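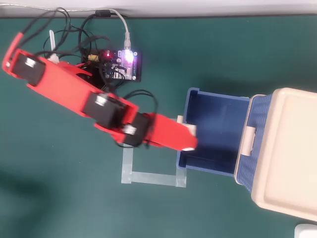 Salholm Repair and Lending House
Progress report to the Dernine Fund, second reporting period

1. Where we are now

At the end of the first period we had a rented ground floor, a signed lease and very little else. Since then the house has opened to the public, the lending shelves are in use, and the repair evenings take place every Tuesday from six o'clock. The electrical inspection was the last obstacle to opening. It was passed at the second visit, after the old fuse board in the back corridor had been replaced. The replacement was not in the original budget and I explain it in section 5.

The agreement with the Fund named three goals for this period: to open the lending service, to begin regular repair evenings, and to prepare a course in basic household repair for people who have recently moved to Salholm. The first two are reached. The third is partly reached. The course material is written, but the course itself will begin one month later than we promised.

2. Lending service

The lending service was planned for tools only. Already in the first weeks people asked for other things: a carpet cleaner, folding tables, a sewing machine, a long ladder. We decided to accept such items when they are in good condition and can be stored safely. The ladder was a difficult case, as our storage room is too short for it, and it now hangs on brackets along the corridor wall. The landlord has agreed to this in writing.

During the period we registered 2134 loans. This number includes renewals, and I want to say this clearly, because in the first report renewals were left out. If the Fund prefers one method for all periods, we can recalculate the first period in the same way. The most borrowed items are the drills, followed by the carpet cleaner and the wallpaper steamer. The garden tools went out much less than we expected. Many homes in the streets near us have no garden, only a shared yard which the housing company looks after, and we should have thought of this when we made the purchase list.

The loan time was at first two weeks for everything. It was too long for the popular items and too short for people who renovate a whole room. We changed it. Drills, sanders and the carpet cleaner are now lent for three days, and all other items for 30 days. There were a few complaints when the change was made, mostly from members who had not read the notice by the door. After that it became quiet.

Late returns remain a problem. We do not take fines, and we would like to continue without them, but a reminder by text message is sent too late in our present system. The message goes out on the day after the return date. We have asked the supplier of the lending software, Justen, to move it to the day before. They have answered that this is possible in the next version, but they did not give a date for it.

3. Repair evenings

The repair evenings have found their form more slowly. In the beginning everybody came at six o'clock and waited together in the entrance room, and those who came last often had to go home with the item untouched. Now each visitor gets a time when they arrive, and may go out and come back. A small table with coffee has also helped, although coffee was not part of our plan.

Most items brought in are small kitchen appliances, lamps and clothes. Clothes surprised us. We had expected one sewing table to be enough, and it is always full. A second sewing table has been set up beside the window, where the light is better, and a used overlock machine was bought from a tailor who closed his shop.

We write down the result for each item on a card: repaired, partly repaired, advice given, or not repairable. I must admit that the cards from the first weeks are not complete. Some have only the name of the item, and I have chosen not to present percentages from them in this report. From October the cards are checked before closing, and the next report will contain a proper table.

One thing can be said already from reading the cards. When a repair fails, it is very often not the skill that is missing but the spare part. Coffee machines are the clearest case. The seals are cheap, but each maker has its own size, and ordering one seal costs more in postage than the seal itself. We have started to collect such orders and send them together once a month. The visitor then waits longer and pays less. Most visitors accept it.

4. Course in household repair

The course is made for adults who have moved to the town within the last few years and who speak the local language at a beginner or middle level. It has six meetings: tools and their names, walls and screws, water and drains, doors and windows, clothes, and finally how to speak with a landlord about a fault. The last meeting was suggested by the language school on Shboul Street, which is our partner for the course, and I believe it may become the most useful one.

Each meeting lasts 90 minutes. We had first planned two hours, but the school advised us that evening students are tired after work and that the last half hour is usually lost. The worksheets are written in short sentences with drawings. They were tested with one class at the school, and the pages about drains were then written again, as too many words in them could not be found in a normal dictionary.

The delay of one month has a simple cause. The room upstairs, which the landlord promised us for the course, was still full with furniture from the former tenant. It has now been emptied and painted. The heating works, but the radiator under the stairs makes a knocking noise, and a plumber is expected before the first meeting.

Registration is open and the places are almost filled. We keep a waiting list at the front desk. If it grows long enough, the same course can be repeated in spring with the same material and a low extra cost, mainly for the teacher's hours.

5. Money

Spending has followed the budget in most lines. The differences are these:

Electrical work: higher than planned, due to the fuse board. The landlord paid one half of it after a discussion.
Tools and equipment: lower than planned. Several good items were donated, and we have stopped buying garden tools.
Furniture: as planned.
Printing: higher than planned, as the course worksheets were printed two times.
Wages: lower than planned, because the course teacher begins later.

Together the lower lines cover the higher ones, and we do not ask for additional money in this period. We do ask for permission to move the unused part of the tools line to spare parts and sewing material. The amounts are in the attached budget sheet, and the receipts are kept at the house and can be seen at any time.

6. Difficulties and what we learned

The entrance is our largest weakness. There is one step from the street, and the portable ramp must be brought out by a person from inside. A visitor with a wheelchair must therefore ring the bell and wait, also in rain. The municipality has received our application for a fixed ramp. The answer has been delayed twice – the pavement belongs to one office and the building front to another.

We also underestimated the time needed for cleaning and checking returned items. A sander comes back full of dust and must be emptied, tested and packed before the next person can take it. The front desk is now closed for lending during the first hour of each day, and this hour is used only for such work. Items go out in better condition than before, and the desk is less nervous.

7. Next period

The work planned until the next report is the following:

Begin and complete the first course.
Change the reminder messages, if the software allows it.
Present full results from the repair cards.
Sell or give away the garden tools which are not used. The allotment society in the north part of the town has shown interest.
Continue the ramp application, and ask for a meeting with both offices at the same time.

We would be glad to receive a visit from the Fund. A Tuesday evening is the best time, as both the lending desk and the repair tables are then open. Please let us know some days before, so that the ramp can be ready if it is needed and a parking place can be kept in the yard.

Attachments: budget sheet, list of lending items, course plan, letter from the landlord about the corridor wall.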